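Progress report on the framing of the Kutus room collection
Prepared by Léonie Gilbert for Thierry Delaunay, Tisonmont
7/25/26

Dear Thierry,

I send you the second report on the work paid by your grant. The aim stays the same as in the application: to put the prints and papers of the Kutus room into frames, so they can hang in the reading room at Droltitthorpe before the school visits start again.

The total is 39 works. At the end of the last period we had finished very few, as the frames arrived late and two sizes were wrong. The supplier, Parisi, exchanged them without charge, but the exchange took most of the time we had planned for the small formats. We are now working at a normal speed. More than half of the works are framed and have a label.

We do the framing at the table, with the papers in one pile and the frame beside them. Sandrine Rey checks each sheet against the inventory before it goes behind the glass. She found four sheets with an old title that did not match our list, and I corrected these entries with Nadiia Panasiuk.
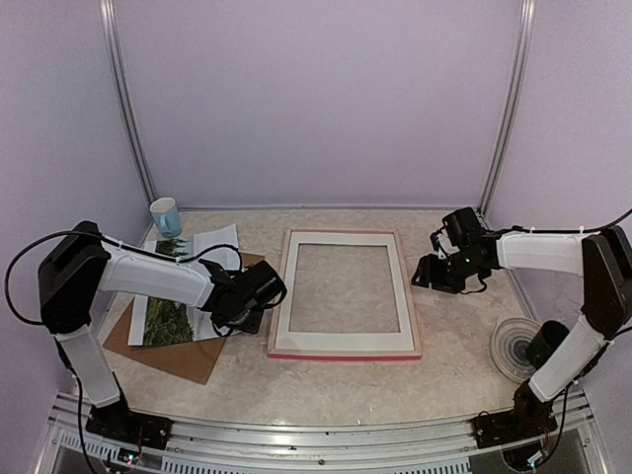 Papers and picture frame on the framing table, Droltitthorpe.

The cost of materials is a little under the budget. We saved on mount board, which we cut from larger sheets, and we spent more on glass cleaning cloths and tape. I would like to move the small difference to the hanging hardware — Aurélien Hoarau thinks the wall in the reading room needs stronger hooks than the ones we first priced. He will send the new quotation with the next invoice.

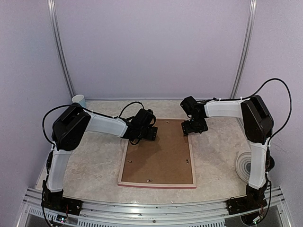 The closing of the backs is the step where we lose the most time. Each frame must be opened again if there is dust under the glass, and our first way of sealing them was not neat. Nadiia has written a short method for the work face-down: the clips and tabs on the brown hardboard are checked one after another, and also the small hanger near the bottom edge, so that the print is not put in upside down. She asks that we do it the same way for all sizes, and I agree with her.

For the next period we have to finish the large formats, print the remaining labels and prepare the hanging plan. Six works need a small paper repair first, and Sandrine will do these herself in the other room. I don't ask for an extension at this moment. If the hooks cost more than we expect, I will write to you before we order them.

With thanks for your patience about the late frames,

Léonie Gilbert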